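Commissioning notes, week 7: the Gorgate cell

The arm has been running at the Gorgate shop since November, and I have been asked often enough what it does to the working day that I would sooner write it down once. I do the controls work. I am not a manager and I have no say in staffing, so read this as a technician's account.

Before the arm, the finishing area had two positions per shift. One person opened each unit, moved the parts in and out, closed it and checked the seat. The other did paperwork, labels and rework. The opening and closing was the part people disliked: the same reach, at shoulder height, all day. That is the job we gave to the gripper.

It was slow going. The demo at Skineck used clean units on a flat bench. Ours come in with dirt in the channels and panels that don't all sit at the same height. The first program assumed an edge would be where the drawing put it, and it faulted 19 times on the first full shift. We dropped the fixed positions and went over to a guarded move: approach at low speed, stop on contact, then work from the point where contact was made. The wrist camera is used for the coarse approach only. Glossy panels give it trouble, especially in daylight, and I would not trust it for the last stretch.

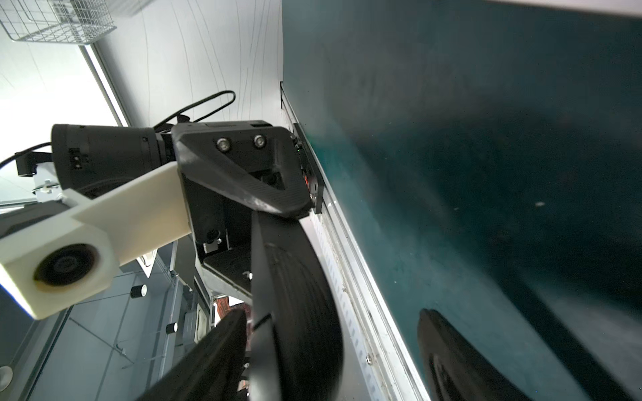

Wrist camera view with the gripper tip against the edge of a dark teal panel. The panel is glossy enough to mirror the finger.

The white bracket is 3D-printed. We got through several versions before one held its angle over a shift, and I keep a spare in the drawer. The cable loop above the motor housing is the other thing I watch. It needs slack for the wrist to turn, but too much slack and it finds something to catch on. I check it by hand at the start of each shift, and so far I have not found a way to automate that.

Now the people. Both positions still exist, but the first one is a different job. The operator used to handle every unit. Now the operator handles the ones the arm refuses, which last Thursday came to 16. Those are the bad ones by definition — bent strips, tight panels, grit in the channel. The reach is gone for most of the day and the sore shoulders with it. What is left takes more judgment per unit, and it arrives without any rhythm. One operator likes this a lot. Another told me she misses the easy units because they were where she rested her head.

I had not planned for that. The Lindqvist time study we were handed treats easy units as pure cost. We now let the operator pull units off the arm's queue by choice, up to 40 a shift. It costs a little throughput. The shift lead signed it off after a trial.

The second change is who gets called when it stops. At first it was always me. The operators can now clear a contact fault, jog the wrist back and restart without a ticket. They asked for a log in plain words instead of fault codes, so I wrote one, and I use it more than they do.

Still open: pay grade for the operators who do recovery, which is with Skoldale head office and has been for a while. Also the fingertip wear. I'll post measurements when I have a full set.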